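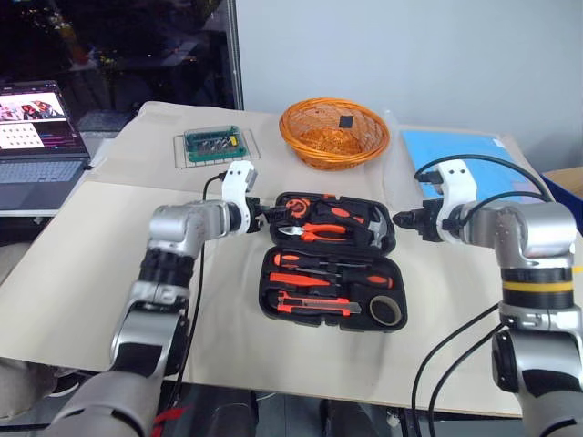
Both arms at the open toolbox, the left gripper close to the upper left corner of the case, the right one reaching toward its upper right side.

Toolbox Task, Teaching by Remote Control

This page belongs to the Harasym project, which we run in our small lab at Kotby. We teach a two-arm robot to work with a toolbox by driving it from a distance. One person sits at the control station, moves two handles, and the arms on the table follow. Every run is saved, and later the Irkodon software learns from the saved runs.

Until December we recorded 213 runs with this toolbox. Of these, 38 were thrown out, mostly for pauses that were too long. A new operator needs 27 practice runs before we keep the data. This number was discussed a lot and I still think it is a little high.

Some notes to the picture:

The tools lie in fitted slots in black foam. For the operator this is the hard part, as a hammer must go back at the correct angle or it stays half out of its place. The pliers are easier.

The roll of brown tape has its own round recess in the corner of the case. Our operators like to leave it for the end.

The laptop stands on a separate surface at the left. We ask operators to look at the arms first and at the screen second.

The paper or cardboard on the table is beige, and we keep the same color for all three tasks of the project. The other 2 tasks, with the Finent drawer and with the cups, will get their own gallery pages when the recordings are checked.

Questions about the recordings can be sent through the contact form of the lab.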